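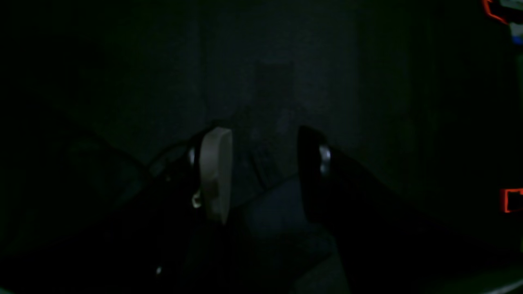 Minutes of the folding group catch-up, July

Present: Prapai Wiriya (chair), Darcy Tremblay, me (taking notes, so blame me for the spelling). Two of the evening operators joined by phone and dropped off before item 4.

We started at 10.15 because the kettle in the Cutham room had to be dealt with first.

1. Last month's actions
Darcy has relabelled the old towel recordings, all of them, which took two long afternoons and a lot of biscuits. Prapai has written to Tritano about more disk space and is still waiting. My own action was to tidy the naming sheet and I'm afraid it's half done (the shirts are fine, the trousers are a mess). Carried over.

2. Where we are with the count
We have 1,046 episodes that passed checking and went into the Romia set. Prapai was pleased with that and so was I! Darcy pointed out that the total looks healthier than it is, as far too many of them are small towels laid out nearly square to begin with, and the model has got very good at small towels laid out nearly square. Give it a jumper in a heap and it goes for the middle and pinches up a tent.

We talked for a while about whether to stop towels altogether. Prapai would rather keep a few going so we notice if something slips. Agreed: towels go down to one short block per shift and everything else is clothes.

3. Dark clothes on the dark cloth
This took up most of the meeting. The table has the dark grey fabric over it, held down with clamps, and we've been putting navy and charcoal things on top of it. On the overhead view the hem is hard to pick out, and Darcy says she has caught herself guessing where an edge is while driving the arms. If she's guessing, the recording is teaching guesswork. 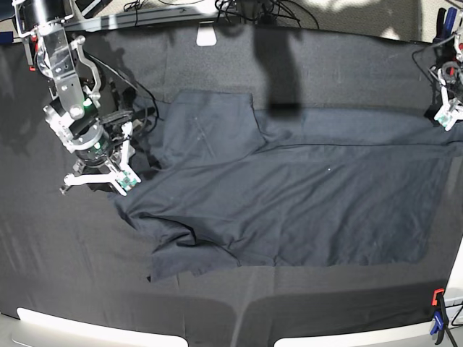

Garment Handling Team – Romia project

I wondered about simply swapping to a pale cloth for the dark clothes. Darcy was against it, quite firmly. Her view is that people have dark sofas and dark bedspreads and the thing has to cope, and if we only ever show it easy contrast we'll be back in this room next summer having the same conversation. Prapai came down somewhere between us. We'll keep the grey cloth for now and record 30 extra episodes with dark garments on it, all started crumpled, and then do the same garments on a pale cloth so the two can be trained separately and compared. I'm to find the pale cloth. It has to be big enough to clamp at the front edge without rucking up.

Shadows came up too. There's often one falling across the far side of the work surface, and the morning sun gets as far as the carpet. Darcy likes having the variety in. Prapai doesn't mind it either but wants the blinds written down in the session notes, up or down, every time. Agreed.

4. How a crumple gets made
We've each been doing it differently, which I hadn't realised. I drop the garment from chest height, Darcy bunches it and lets go, and one of the evening operators has been shaking it out first (so it lands much flatter). After some back and forth we settled on three starts: dropped, bunched, and dragged across by one corner. Mix them up, write down which. Please don't straighten a collar or sleeve once the episode has begun, even if it's folded under in a horrible way – those are the ones we want.

5. Failed attempts
Keep them if the operator recovered and finished the fold. Throw them out if the arms were stopped by hand. Prapai will ask Žukauskas how their group marks a recovery, as she thinks they split the recording at the slip and we currently don't split anything.

6. Any other business
Cables behind the table need sorting. Darcy offered, with no date attached. Operators are asked to take a proper break after four blocks and to stop adding "one more" at the end of the shift, me included.

Actions
Me: trouser names on the sheet; pale cloth.
Darcy: dark garment episodes, first half; cables.
Prapai: chase Tritano; write to Žukauskas; new line for blinds and type of start on the session form.

Finished at 11.40. Next one is in August, same room, and Prapai is bringing the milk.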